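Subject: Re: [grippers] Anyone used the Letell hand-held pair?

On Sunday at 21.40 a list member wrote:

> We're pricing up kit for recording household jobs and the Letell hand-held grippers keep coming up. Grerkevska quoted us 2,770 for a pair with the case and a year of support. Before I ask my boss for that kind of money, has anyone on here done a proper day's work with them? Mainly clothes. And is the Ghorbani clip-on handle worth having, or is it a bit of plastic with ideas above its station?

We've had ours since May, so I can offer opinions, some of them informed.

First, the price. Ours came through Ollbridge and the quote was much the same, except that "case" meant a cardboard box with foam in it. Ask Grerkevska what theirs means. Ask about "support" while you're at it. Ours has answered 6 of our 8 emails, two of them with the same PDF.

The grippers themselves are better than the paperwork. The yellow fingers close evenly and will take hold of the edge of a jumper without chewing it. Knitwear on a table is where they earn their keep, one in each hand:

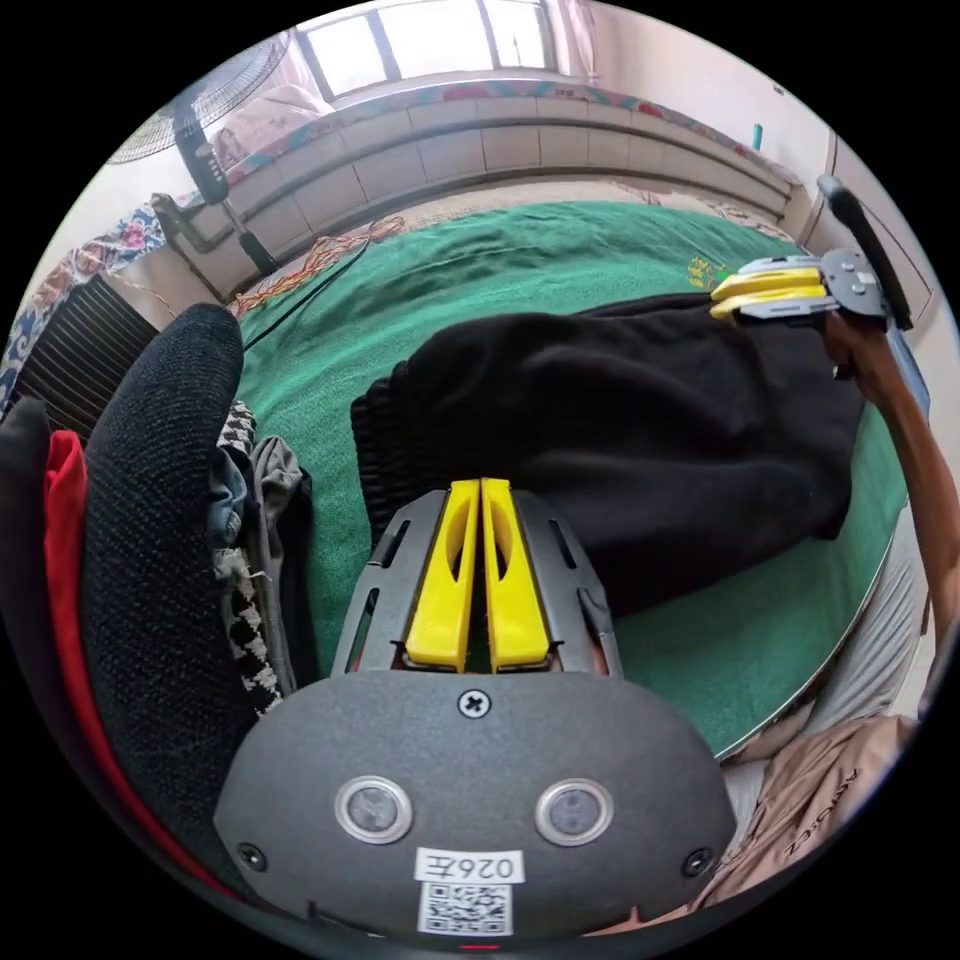
*Black knit on the green table, right-hand gripper on the far edge.*

Your first hour will be humbling all the same. You have spent your life folding clothes with ten fingers and you are now down to four, all of them yellow. I managed 17 garments in my first session and would have been sacked from any shop in the country. It comes right by the second day, mostly once you stop trying to do things quickly and stop talking to the trousers.

Label your pairs, left and right, somewhere you can read it while working. We mixed ours up early on and lost an afternoon putting the recordings straight. The manual does cover this, on the page after the one where it's too late.

Where I'd mark them down is carrying. Get a bundle of something soft between the fingers and it puffs up over the top, straight into the view ahead. 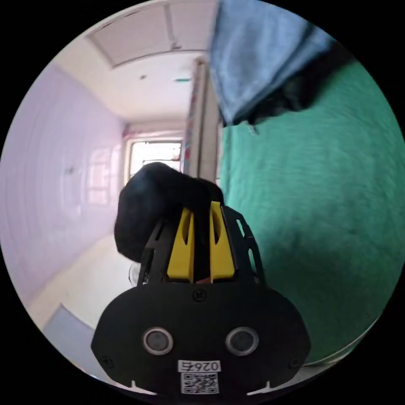

Take a smaller pinch and let the rest hang, and you'll keep more of the room in shot. Dark cloth is the worst for it. I raised this with Letell and was told it was "a matter of technique", so there you are, I have passed on the technique.

As for the Ghorbani handle, I had one on loan for about a week. It's comfortable, it adds weight exactly where your wrist doesn't want any, and I gave it back without a tear. If you've got big hands you may feel differently.

Would I buy the pair again? Yes, but I'd haggle. Get them to throw in spare fingers, as ours were extra and took an age to turn up.

Happy to send our settings file off-list if you do go for them.

> PS Do they work with gloves on?

The grippers do. I was hopeless.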